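The Slow Return of the Paper Walk

On a Friday morning in April, before most of Mumberg has had breakfast, there is already a line outside the old ticket office. People stamp their feet, share coffee from thermoses and talk about shoes. At seven the shutter goes up and each of them gets the same thing: one folded sheet with a route on it. Then they scatter, some of them nearly running.

I had come to see what all the fuss was about, and I was hooked before I reached the end of the first street.

The paper walk is an old idea. You get a sheet with directions written in words, and you follow them through a place you may or may not know. "Go uphill until the houses stop having front steps. Take the path that smells of bakery." There is no arrow and no blue dot. Walking clubs used to print these by the hundred and swap them by mail, and then for a long while hardly any new ones were made. Now they're back, and the people making them are having a wonderful time.

Florencia Echeverría wrote her first one for her sister, who had just moved to town and kept getting lost on the way home from work. "I thought I'd draw her a map, but I can't draw," she told me. "So I wrote it all down, every corner, and she called me that night and said she'd walked it twice." Florencia has since written 101 of them. Some are a mile long and some take all day, and one (my favorite!) is meant to be walked only in the rain, from awning to awning.

Writing one is harder than it looks. I tried it with my own neighborhood, a place I have lived in for years, and my first draft sent a very patient friend into a parking lot. I had written "turn at the big tree." Every tree on that street is big. Florencia laughed when I told her and said she won't use a tree unless there's something odd about it. She prefers walls, hills, benches and smells, and she loves a staircase more than anything – a staircase, she says, is the one thing a walker never misses.

Her partner in all this is Nahuel Valdebenito, a retired typesetter who prints the sheets in a garage in Illenell, the next town up the valley. He talks about folds the way other people talk about baseball. A walk sheet has to open with one hand, since the other may be holding a dog, an umbrella or a sandwich. It has to refold along the same creases after lunch. His current design folds into 4 panels, and he reached it after a winter of carrying test sheets in his back pocket and sitting on them.

"If it survives me, it'll survive anyone," he says.

The ink matters too. Early sheets ran in drizzle, so he switched to a different ink and a thicker stock, and now they come back muddy but readable. And they do come back! Walkers drop them off with notes in the margins: a gate that's been painted, a dog that barks but means well, a bakery that has closed. Nahuel keeps every one of them. The spring printing was 840 sheets, and by the time I visited he was down to a thin stack on the shelf above his cutter.

He also collects whatever other people print. Visitors bring him brochures, timetables and booklets from all over, and he studies each one for its paper and its folds before he bothers to find out what it's about.
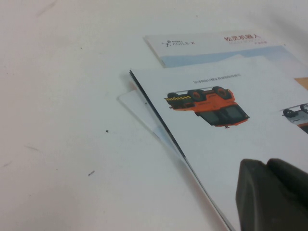

How to walk one

You can do a paper walk alone, but go with somebody the first time. One person reads aloud and the other looks. Swap when the reader gets bossy. Read only one line ahead, because half the fun is in not knowing what's around the corner, and if you do get lost, go back to the last line you were sure of and start again from there.

The Plusano loop is the best one for beginners. It starts at the fountain, climbs gently behind the school and drops down to the river by way of the longest staircase in town, 200 steps with a rail on the left. I did it in just under two hours with a stop for soup. A local family did it the same morning with a stroller, taking the ramp that Florencia wrote in as a side note, and they beat me to the river.

For something wilder, try the ridge walk to the hamlet of Son. The directions fill both sides of the sheet and include the line "keep going, it's farther than you think," which I read out loud at least three times. The view at the top is huge and windy and worth every blister. There's a bench, and a tin box under it with a pencil on a string, and a notebook where walkers leave corrections for the next printing. I added one about the stile in the second field. It wobbles.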